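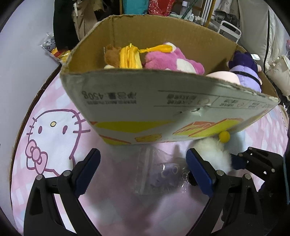 4 de julio de 2025. Cuaderno del taller de tintes, Pundow

Retomo el baño de índigo que dejamos a medias en enero, y lo apunto con calma porque la última vez me fié de la memoria y luego Bastien y yo nos pasamos una mañana entera discutiendo si la cal había entrado antes o después de la fructosa (entró después, lo encontré en un papelito suelto dentro del bote).

La cuba Akik arrancó despacio. A las dos horas tenía el líquido todavía azul turbio, sin flor, y estuve tentada de echarle más cal, pero me contuve y le di otra vuelta con el palo largo, sin meter aire. Después de comer ya estaba de ese verde amarillento tan bonito que da gusto mirar, con su capa cobriza encima. Probé con tres madejas de la lana Macaraeg, 423 gramos en seco, remojadas desde anoche.
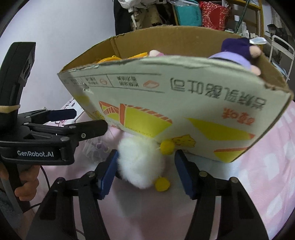
La lana sin teñir sigue siendo mi quebradero de cabeza, porque la Macaraeg llega con bastante grasa y el azul agarra a manchas. Le di dos lavados tibios con jabón neutro y aun así la segunda madeja salió con un costado pálido. Raphaël quiere un degradado que empiece en blanco limpio, y yo le digo siempre que el blanco de la lana tira a crema; si lo que busca es un blanco como el del pompón peludo de las dos bolitas amarillas, habrá que pensar en otra fibra o resignarse a blanquear, y a mí blanquear me da mucha pena, la verdad.

Inmersiones: cuatro para la primera madeja, siete para la tercera, con aireado entre una y otra. La de siete ha quedado de un azul hondo precioso, aunque destiñe un poco al frotar con un trapo húmedo. Mañana la enjuago con un chorrito de vinagre y la cuelgo a la sombra.

Pendiente: pedir más fructosa a Urkum —nos queda un culín—, etiquetar las muestras y preguntarle a Bastien dónde ha puesto las tiras de pH.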